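Notes from the gripper project

It has been a busy stretch for the Gillico group, and I keep getting asked how the collecting is going, so I'll try to squeeze it in before the next deadline. We are up to 3779 examples! Most of them come from people's own homes, which was Kamala Arumugam's idea and a very good one – a lab table in Mestomthorpe only teaches you about lab tables.

The task I've been doing most is snacks and bags. You hold the gripper, you go for a packet, you deal with the bag, you start over with the armchair or the shelf or whatever is behind it. I'm at about 10 a session before my wrist complains (the Vendilix strap helps a bit, so ask me if you want to try one). Thin plastic is my favorite thing to record and also the most annoying, as it folds differently every single time and the wrappers crinkle up however they like. Kamala wants a lot more of it, and she wants the messy tries left in too, so please don't delete your fumbles.

If you have a living room and a spare hour in October, we still have 2 grippers free. Write to me or catch Ratanaporn at the front desk, and bring your own snacks if you're picky.
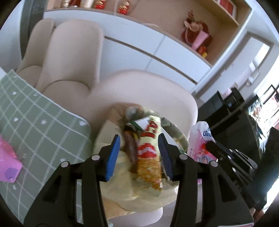 Snack packet and plastic bag at the armchair, blue finger pads on either side.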